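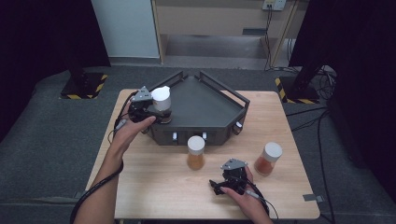 Le bac gris et les pots, pince gauche fermée, pince droite ouverte.

Février, 18 h 40

Grande journée ! On a enfin une version de la fiche de bonnes pratiques qui tient sur une page, et je crois bien que c'est moi qui l'ai le plus raturée. Chez Marchand ils nous avaient envoyé un modèle de 20 pages, très sérieux, très complet, que je n'ai jamais réussi à lire debout devant la table. J'en ai gardé 3 règles, recopiées au feutre :

Une seule pince travaille, l'autre attend ouverte, basse, près du plateau.
On saisit le pot par le corps, jamais par le couvercle.
Le câble suit l'avant-bras et ne passe pas devant les doigts.

La deuxième, j'y tiens ! Un couvercle mal vissé et c'est toute la poudre orange à ramasser (vécu, le mois dernier, à Grurkusum). Pour la troisième j'hésite encore sur la formulation, parce que côté droit le câble pend plus librement et que ça ne me gêne pas du tout.

Le projet Pluria demande environ 300 prises avec la même consigne. Au début ça me paraissait énorme, maintenant j'y vais presque avec impatience, on sent le geste devenir régulier, plus lent au moment de passer le bord du bac. J'adore ce moment-là.

Reste la question des rangements ratés : on garde ou on jette ? Orkwood garde tout et note l'erreur à côté. Je trouve ça beaucoup plus sain, un raté bien étiqueté m'apprend souvent davantage qu'une belle prise. Je l'ajoute demain en bas de la fiche, si j'arrive à écrire assez petit.

Penser à racheter un feutre fin. Et relire la partie sur les bandes jaunes et noires des pieds, il manque la distance.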